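Round table (household furniture)

Last updated 03/01/2023
296 shares | 10 comments

A round table is a table with a circular top, used in homes mostly for eating, and also for cards, homework, jigsaws, tax receipts and everything else that ends up there. I'm sticking to the domestic sort in this entry. If you came for King Arthur you'll want another page, although I will say that the story has done wonders for the shape's reputation (no head of the table, everybody equal, never mind who's closest to the kitchen).

Names and types

The most familiar type is the pedestal table, where the top sits on one central column with three or four feet spreading from the base. Victorian examples are often called loo tables, which gets a giggle every time I say it at an auction, but the name comes from a card game called lanterloo, or loo for short. Many of them are tilt-tops: you release a catch underneath and the whole top swings up to vertical so the table can be pushed back against a wall. Lovely things, and heavy as sin.

Drum tables are also round, with a deep edge under the top that usually holds drawers. Gateleg tables can be round or oval when open and shrink to a skinny rectangle when the leaves are dropped. Then there's the plain four-legged round table, which turns up in every second rental kitchen I've ever lived in, and which I'm fonder of than most collectors would like me to be.

Extending round tables deserve a mention. The common kind splits down the middle and takes a leaf, so it stops being round the moment visitors arrive. Cleverer designs have segments that slide outward as the top is turned, and the table stays a circle. They cost a fortune and I've wanted one since I was 20-something.

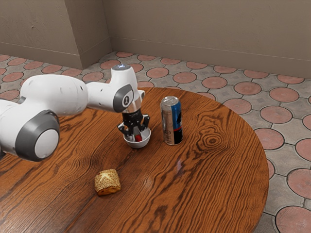

A round wooden table with a small white bowl on it.

Size and seating

The usual rule of thumb is 600 mm of edge for each person. You multiply the diameter by pi and divide, and then you ignore the answer a bit, as the legs always have opinions. A table 1,200 mm across works out at six people on paper. My own is a Rivamow, 985 mm across, which gives five by the arithmetic and four if anyone wants a side plate. We've had seven at it on Christmas Day with the two littlest on a piano stool – not recommended, great fun.

What catches people out is the middle. On a long table the salt is never more than an arm away from somebody. Once a round top gets much past 1,500 mm, the centre turns into a no-man's-land that you fill with flowers or a lazy Susan. Small bowls do better than one big platter on a round top, in my experience, and you can pass them the same way round until they come home again.

Allow 900 mm or so between the edge and the wall if people need to get behind a seated person. In a tight square room a round table is brilliant, with no corners to bark your hip on. In a long narrow room it looks like a coin dropped in a corridor.

Construction

A solid round top is made from boards glued edge to edge and then cut to a circle. Timber shrinks and swells across the grain far more than it does along it, so an old solid top is hardly ever a true circle any more. Run a tape along the grain and then across it and the second measurement will usually come up short. I love this! It's one of the first checks I was taught, and I still get a silly thrill when a supposedly antique table turns out a few millimetres oval. It doesn't prove age on its own, mind you. A new table kept beside a ducted heating vent can move quite a way in one winter.

Veneered tops behave better. The maker can also play with the grain, laying wedges of veneer so that the figure runs out from the centre like slices of cake. Straight grain running all the way across is the plainer look, and the one I'd pick for a kitchen.

Underneath, look for battens or bearers screwed across the boards to keep them flat. The screws should sit in slots, or at least in slightly oversized holes, so the top can move. If some keen soul has glued the lot down solid, expect a crack sooner or later. Ciarán Madigan, who taught the furniture repair class I took in Scanlon, used to turn every table upside down before he'd say a word about the top. He had us do it too, and I've got the back to show for it.

Finishes and light
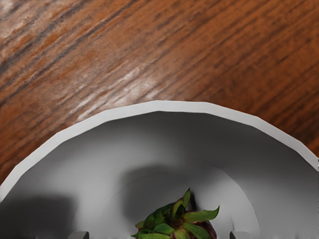
Varnish is the everyday finish on dining tables, and it's a good one: tough, wipeable, and forgiving of a hot afternoon's worth of cordial rings. Shellac (French polish, if applied by the proper rubbing method) is prettier and far more easily marked by heat and spirits. Oil sits somewhere to the side of both, easy to patch and always wanting another coat. The thing with anything shiny is that you have to get out of the reflection before you judge the colour. In the close-up the grain just above the bowl goes washed out and silvery where the light lands, while over towards the right the same timber is plain brown. Buyers see a pale patch like that in a sale photo and decide the top's been bleached. Move your head, or ask the seller for another shot from the other side of the room.

True fading is different and stays put wherever you stand. The classic case is a table that has lived under a window with a cloth on it, leaving a darker disc in the centre and a paler ring outside. Some timbers darken in the sun instead, so you can get the same thing in reverse.

Care

Wipe with a damp cloth, then a dry one. Put something under hot dishes. Felt pads on the feet of crockery are overkill unless you're living with shellac, but a rough unglazed foot ring on a bowl will scratch varnish over time, so run a thumb around it before you slide it anywhere.

White rings on shellac are usually moisture in the finish, and many fade by themselves over a few weeks. Dark rings have gone through to the timber and are a bigger job. My mate Brayan Sánchez swears by a wax called Mesix for dull varnish. I've used it on two tables, loved it on one and spent an entire January evening buffing streaks out of the other – thin coats, people.

For wobble on a pedestal table, check the joint between column and feet before you start shimming. On a four-legged one, check the floor. It's nearly always the floor.

See also: Drum table; Gateleg table; Lazy Susan; Tilt-top table

2,293 views | Share | 10 comments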